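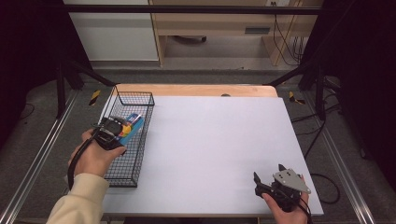 My project for the spring was picking between two sets of fingers for the hand-held grippers in our lab, and I went in thinking it would take a weekend. Ha. The old set is the Duma, with hard flat faces, and the new set is the Wenstead, same body but with a grippy pad stuck on the inside. I wanted to test them the way we really use them, so standing at the table with one gripper in each hand and the cables running off to the sides. The first task was the easy one: pinch a small box in the left gripper and get it into the black wire mesh basket. I liked that basket as a target because it's long and narrow, so if your wrist is off by a little you clip the rim and you know it right away.

I did 20 tries with each set. The Duma fingers got 13 clean drops and the Wensteads got 14, so for boxes I'd call it a tie (my partner Dexter Layug says a win is a win, but he designed the pads, so). Most of my misses were me getting tired. My left hand is much worse than my right and I should have switched sides halfway through, which I only thought of in March when I was typing up the numbers.
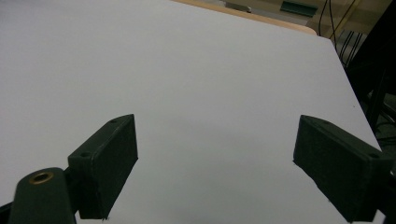
Printing the fingers ate more time than the testing did. Our first batch came out a hair too thick and the screws wouldn't seat, and then we ran out of filament and had to wait on an order from Vendier. I also went back and forth on how wide the fingers should open. If they don't open far enough you can't get around anything fat, but every bit of extra travel makes the trigger feel mushier. I ended up leaving it wide, and with the fingers all the way apart there's a big gap of white table between the tips in the camera view, so you can see what you're about to grab before you close on it. Dexter wanted it tighter. We argued about this for most of a bus ride to Cabanatuan and I still think I'm right!

The part I was most curious about was round stuff. Boxes have nice flat sides and pretty much any finger will hold them, but a cylinder wants to roll away as soon as one side touches first.

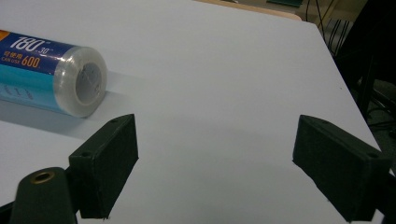
Cling wrap roll on the table, gripper open.

For rolls I'd go with the pads, just from how it felt in my hand. I didn't do a full count on these, so take that as an opinion. Next term I want to redo everything with 2 people trading off.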